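Cuaderno del taller de patines, pista de Kosteo
Última actualización: 2022-11-02

Entrada sobre el afilado de la sección juvenil y los cantos desiguales

Continúo con el problema que Bianka Antal me comunicó después del entrenamiento. Varias jugadoras dicen que el patín izquierdo agarra bien y el derecho se escapa cuando frenan hacia dentro. Al principio pensé en el hielo, que estaba muy blando en la esquina de la puerta de la máquina. Pero las mismas jugadoras notan lo mismo en el otro extremo de la pista, por lo tanto no es el hielo, o no solamente el hielo.

He recogido 35 pares. Los he marcado con cinta y con el apellido, y los he puesto en la estantería baja, la hoja siempre hacia fuera. Por favor, no cambiar el orden hasta que yo termine la tabla.

Medición de los cantos. He usado la escuadra pequeña con imán, la que compró Ottmar Ruppert, y la he apoyado en tres puntos de cada cuchilla: delante, en el centro y detrás. En nueve pares el canto interior del pie derecho está más alto que el exterior. La diferencia se ve sin lupa si se mira la escuadra contra la lámpara. En los demás pares los cantos están iguales o casi iguales, y no voy a tocarlos hoy.

Los nueve pares malos tienen una cosa en común: todos fueron afilados en la máquina vieja, la Riedl, mientras la otra estaba sin correa. He mirado el libro y la firma es unas veces la mía y otras la de Tímea Szénási. Entonces no es la mano de una persona. Es más probable que el soporte esté fuera de altura, o que tenga juego.

Soporte. Lo he desmontado y limpiado. Había polvo de la piedra debajo de la mordaza, muy compacto, como una pasta seca. He tenido que sacarlo con un palillo de madera, porque no quería rayar la superficie. Después de limpiar, la cuchilla de prueba entra más abajo y queda recta. Creo que esto explica una parte del error, pero el tornillo de altura también se mueve solo cuando la piedra trabaja. He puesto una marca de rotulador en la cabeza del tornillo y después de dos pasadas la marca ya no coincidía. He repetido con otra cuchilla y pasó lo mismo.

Piedra. El diamante de perfilar todavía sirve. He perfilado con el radio normal de los juveniles. Irén Sipos me pidió probar un canal más profundo para las dos defensas que pesan poco, y le contesté que primero quiero tener los cantos iguales. Si cambiamos dos cosas al mismo tiempo, no sabremos cuál ha hecho el efecto. Ella estuvo de acuerdo, aunque no muy contenta. 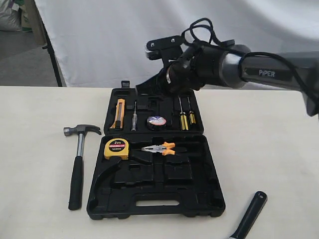
Para el tornillo de altura tengo tres posibilidades: un muelle más fuerte, una contratuerca, o una gota de fijador de roscas del tipo flojo. Prefiero la contratuerca, que se puede quitar sin calentar nada. La rosca es fina y en el cajón de tornillería no hay ninguna que vaya bien. Pido otra vez una cosa que ya pedí en la reunión: las piezas pequeñas del soporte deben guardarse juntas. Me gusta una caja como la negra de plástico de la foto, que se abre en dos mitades y queda plana sobre la mesa, con el interior hacia arriba. Con una así se puede trabajar junto a la máquina y cerrar todo al final del turno. Ahora las arandelas están en un vaso, la llave del soporte en otro sitio, y la escuadra la encontré en el banquillo visitante.

Prueba de la tarde. Como solución provisional he puesto en la rosca un poco de cinta de teflón, dos vueltas. No es elegante. La marca de rotulador se quedó en su sitio durante todo el afilado del primer par y también del segundo. Con el tercero se movió muy poco, menos que el grueso de la propia línea. He parado, he corregido y he seguido. Ahora compruebo la altura antes de cada patín, y esto hace el trabajo bastante más lento.

Resultado hasta este momento: cinco pares corregidos, cuatro pendientes. De los cinco, en uno he tenido que quitar más acero de lo que me gusta (dorsal de la portera suplente, cuchilla ya muy gastada en el talón). He escrito una nota para la familia, que piensen en cuchillas nuevas antes de final de temporada. La nota está dentro del patín derecho.

Acabado con la piedra de mano. He usado la de grano 200 para la rebaba gruesa y después la de cuero. Atención: la de grano 200 tiene un hueco en una esquina y si se pasa por ese lado deja una raya. He pintado la esquina mala de rojo.

Comentario de Tímea Szekeres, que patinó con el par número cuatro al final del entrenamiento: en la frenada los dos pies se sienten iguales, pero nota el patín «más rápido» y no sabe si le gusta. Le expliqué que antes se había acostumbrado a apoyar más el pie izquierdo. Va a probar otra vez con el disco, no solamente en círculos.

Pendiente:
- Contratuerca fina para la Riedl. Preguntar en Porari, y si no tienen, en Esuvska, que tarda más.
- Terminar los cuatro pares (están en el extremo izquierdo de la estantería, con cinta doble).
- Medir el soporte de la otra máquina de la misma manera. No tengo sospecha, pero no lo hemos medido nunca con la escuadra nueva.
- Ottmar: ¿dónde está la hoja con las alturas de fábrica? En la carpeta azul no la veo.
- Añadir en el libro de afilado una columna para la máquina. He tenido que deducirla por las fechas de la avería y perdí mucho tiempo.
- Barrer debajo del banco. Hay polvo de piedra hasta la puerta del vestuario.

Hasta que llegue la contratuerca, quien use la Riedl que haga la marca con rotulador y la mire después de cada cuchilla. Si la marca se ha movido, repetir el patín completo, los dos cantos, y escribirlo en el libro con iniciales.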